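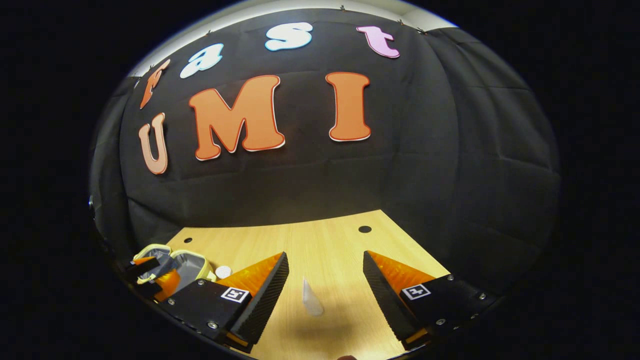 Words: Robel Assefa | Dravico display guide, January 2021

Section 5: Hanging the cloth and letters

1. Pin the black cloth along its top seam. The Kassa leaflet says creases "drop out overnight". Ours didn't, so iron first if you mind them.

2. Lay the big letters out on the table before fixing any. Place U, M and I, then fit the smaller "Fast" above.

3. Press each foam letter for 8 seconds. I doubt the claim that they can be moved endlessly.

Caution: do not pull letters off by their pale edging.

Note: for spare pins, see page 87.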